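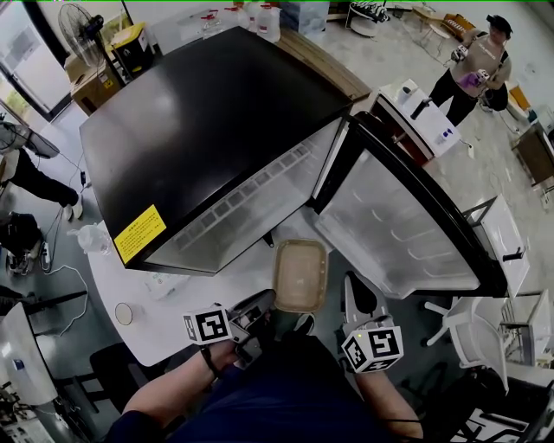

How long does homemade chicken stock keep in the freezer? Four months at its best, and up to six if you packed it well and you're not fussy about flavor.

I got that question three times this week after I posted my soup, so I'm going to ramble about stock for a bit. Get a cup of tea!

**2/** My friend Aroha Tipoki got me started. She keeps a bag in her freezer for onion ends, carrot tops and celery leaves (no cabbage, ever, she's firm about that), and when the bag is full, it's stock day.

**3/** I use one roast chicken carcass, the bag of scraps, a bay leaf and enough cold water to cover. Bring it up slowly and let it barely bubble for 5 hours. I skim it for the first 40 minutes and then I leave it alone and go do something else, usually laundry.

**4/** Don't salt it! I salted a whole pot last July, boiled it down for gravy, and it was like drinking the sea. We ate it anyway, with a lot of potatoes.

**5/** Cool it fast. I set the pot in a sink of ice water and stir now and then, and it goes into the fridge overnight so the fat lifts off in one piece. Save that fat for frying eggs.

**6/** Leave an inch of space at the top of each container, and write the month on the lid. You think you'll remember. I have thawed applesauce for risotto.

**7/** Paora Rakena asked about fish stock. Different animal, so to speak: 40 minutes, no longer, and eat it within two months. I'll do a separate thread once I've dug out my notes.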